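Garage diary, the Droritz

Battery again. It had stood for the better part of the spring with the tracker still drawing current, and this morning it would not turn the starter. Terminal voltage was under what I would accept from a torch. I put it on the slow charger before breakfast and used the time to read back through the November entries, in which I had written that I would fit an isolator. I did not fit an isolator.

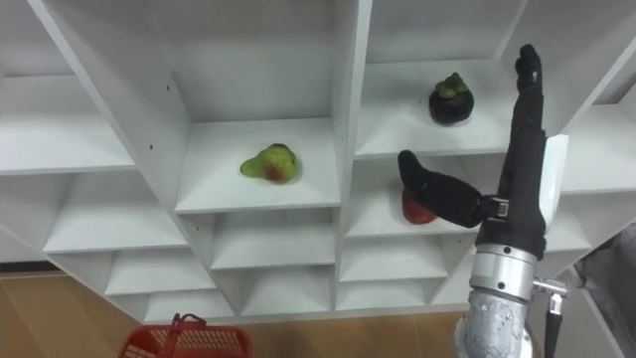
Posted by Thorlacius
23 May 2020
Filed under: Garage diary

With the battery on charge I jacked the front and took both wheels off. The nearside lower ball joint has a split gaiter, low down where the grease collects. There is no play in the joint yet. The offside one is sound. The part is listed by Elletti under two numbers, one for cars with the thicker anti-roll bar and one for the rest, and the handbook does not say which bar this car has. I measured it with the calipers, scraped off some underseal and measured it again. Thicker bar. Ordered the joint and a new pinch bolt.

Front pads are at 4 mm on the nearside and 3 mm on the offside. I would expect that difference to be a lazy slide pin, and the upper one on the nearside was indeed stiff. Cleaned it, greased it with the proper red stuff, refitted it. It now moves with one finger. The pads will do until the ball joint arrives, and then I will change the lot with the wheels already off. 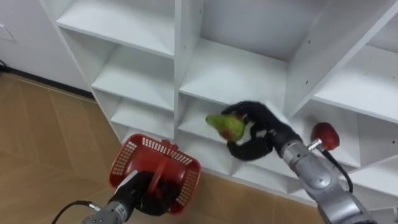 The discs have a lip but are well above the minimum stamped on the hub face. A bit of surface rust from standing, which will clear in the first mile.

Tyres next. All four had dropped pressure, the rears more than the fronts. The offside rear has fine cracking in the bottom of the grooves and I don't like it. Tread is ample, as it usually is on a car that does so little. I have priced a pair from the place in Nelley, who are fitting by appointment only, one car at a time, keys left on the seat. No decision yet.

By early afternoon the charger had gone to its maintenance stage. Refitted the battery, cleaned the earth strap, smeared the terminals. It started on the second attempt and settled to a fast idle with some tappet noise that went as the oil came up. Oil pressure normal. Let it run until the fan cut in, which took nearly 40 minutes on the drive with the bonnet open. No leaks at the thermostat housing, where I had the trouble last year.

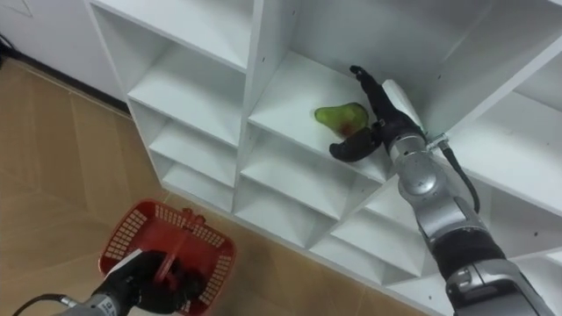 Drove it as far as the filling station and back, gently, mindful of the gaiter. Brakes graunched for the first few stops and then pulled straight. Slight vibration through the column above fifty, probably flat spots from standing. The heater blower works on all speeds except the second - that will be the resistor pack behind the glovebox, and I am in no hurry to lie upside down in the footwell.

126 miles since the last service, all told. The oil is due on time though not on distance, so I will change it anyway when the joint goes in.

Outstanding: ball joint, pads, resistor pack, decision on rear tyres, isolator.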